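Grurkotow Varnished Work Board and Single-Hook Mug Stand

Bench tops and drinkware accessories / Kitchen and coffee station

Item 554
Supplied by Rastico
Availability: restock in June

Overview

The Grurkotow board is a loose wooden work surface with a gloss varnish finish. It is laid over an existing bench, counter or metal table to give a flat area for cups, mugs and small kitchen items. It is not fixed down and can be turned to any angle on the surface below. The mug stand is sold with the board or separately under the same item number, suffix S.

Surface

The board is finished in clear gloss. The color of the wood runs from honey to a deeper reddish amber depending on the light, and no stain is added to even it out. Knots, dark streaks and small spots are part of the grade and are not accepted as grounds for return. Buyers who need a uniform color should order the painted version.

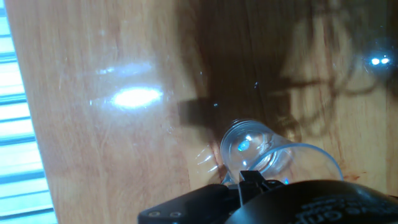 Gloss varnish shows fine scratches sooner than a matte finish, mostly under low side light from a window. These marks are in the top coat and do not reach the wood in normal use. The finish also reflects overhead lamps strongly. If glare is a problem at the bench, move the lamp to one side or order the satin finish, suffix M. Satin boards are made to order and take 6 weeks.

Use with plastic cups and glass mugs

The surface is smooth and gives light cups very little grip. An empty plastic cup lying on its side will roll if the bench is not level. Check the bench with a spirit level before placing the board, and correct at the table feet. Do not wedge the board itself.

Clear glass mugs can be set down directly on the varnish. Let mugs filled with boiling water stand on a coaster; the finish is rated for warm contact only and will mark white above that. Wipe spills within 40 minutes. Coffee and tea left overnight can leave a ring.

Mug stand

The stand has a flat round base and an upright post. One horizontal arm leaves the post and ends in a small hook. It takes a single mug with a loop handle. There is a circular recess in the base.

The wood is pale and is left lighter than the board on purpose, to make the stand easy to find on a crowded counter. Amnuay Kaewmanee, who draws the stands at Rastico, tested a second arm on the opposite side and dropped it. With only one mug hung, the two-arm version leaned on an uneven counter.

Hang the mug with the handle fully seated behind the tip of the hook. Handles thicker than the opening of the hook should not be forced over it. Square handles and handles open at the bottom are not suitable.

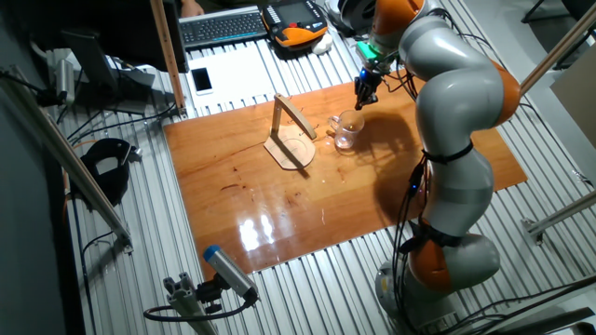

Placement on metal tables

On ribbed aluminum tops the board rests on the ridges and stays flat, but it can slide if pushed hard from one end. A set of 2 thin rubber strips is available (suffix R) and is laid across the ridges under each end of the board. Brush crumbs and grit out of the grooves first. Grit trapped under the board will scratch the underside and, over time, the table.

The board may be set square to the table or diagonally. When set diagonally, keep all four corners on the table top.

Cleaning

Damp cloth and mild dish soap. Dry with a second cloth, working along the grain. No scouring pads, no bleach, no dishwasher. Sugar residue should be softened with warm water before wiping. The stand is cleaned the same way but should not be soaked, as the joint between post and base is glued.

Refinishing

Worn boards can be sanded lightly and given a new top coat. The workshop at Avotthorpe does this for a flat fee, return shipping not included. Some 40 boards a year come back for it, mostly from cafes. Anežka Kolář handles refinishing requests and will need a photo of the worn area and the suffix printed on your invoice.

Ordering codes

554 board, gloss
554-M board, satin, made to order
554-P board, painted
554-S mug stand only
554-R rubber strips, set of 2

Mugs and cups are not included. Orders from outside the delivery area go through Dmytriv, contact Neusa Leite.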